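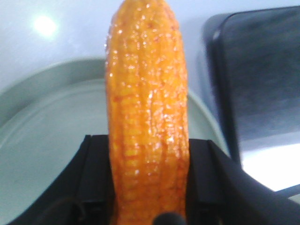
Section 4 of the Flodby display guide covers the dining table, the chairs and the artificial food that goes with them. Carry it out after the curtain track is up and the floor has been swept. The artificial food comes in a lidded box with a paper list inside the lid. The corn cob has a shiny finish and rows of raised kernels that show up dust and fingerprints very quickly, so hold it by the sides and wipe it before it goes on the plate. Pieces with a matt finish, such as the bread rolls, need only a soft brush.

4.1 Placing the table

1. Set the table on the floor marks shown on your plan.
2. Check that it does not rock. Turn the adjustable foot clockwise to raise it, anticlockwise to lower it.
3. Wipe the top with a damp cloth, then again with a dry one. Work from the middle outwards.
4. Leave the top clear for 20 minutes before putting any dishes on it.

Caution: Do not use cream cleaner or scouring pads on a glossy top. Scratches cannot be polished out on site.

4.2 Chairs, curtain and appliances

1. Bring the chairs in one at a time. Lift them, and do not drag them by the back.
2. Place them on the far side of the table as seen by visitors, facing inwards.
3. Brush the upholstery downwards, following the stitched channels.
4. Straighten the curtain folds by hand, starting at one end.
5. Stand the fridge in front of the curtain – never against it – and leave its energy label where it is.
6. Put out the stanchion posts and clip the red rope between them last of all.

Note: If the fridge is to be plugged in, see Section 6 before moving it into place. 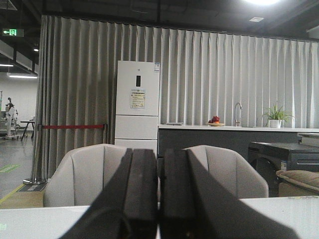

Photo: Dragica Nikolaidis / Flodby

The chairs should be close enough to the table to look ready for use, with their backs in line. Check this from the visitor side as well as from behind. A low chair back can look straight from one side and be well out from the other.

4.3 Laying the plate

1. Take the round green plate from the Sestau crate (item 41 on the packing list).
2. Check the rim for chips. Put a chipped plate back in the crate and use the spare.
3. Set the plate down near the middle of the table. Do not slide it.
4. Lay the corn on the plate at a slant, with both ends clear of the tabletop.
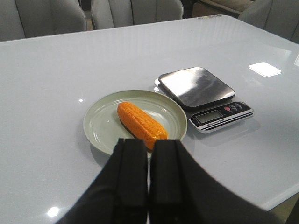 5. Step back and look at the plate from standing height. Move the corn if it has rolled against the rim.
6. Wipe any finger marks from the tabletop with the dry cloth.

Note: Overhead lights will reflect in the top whatever you do. Small bright patches are acceptable. If a reflection falls across the plate, move the plate and leave the lights alone.

Caution: Artificial food is not a toy for small children. Keep the box closed when the display is open.

4.4 Packing away

Return each piece to its own slot in the box and fold the cloths on top. Missing pieces can be ordered using form 296.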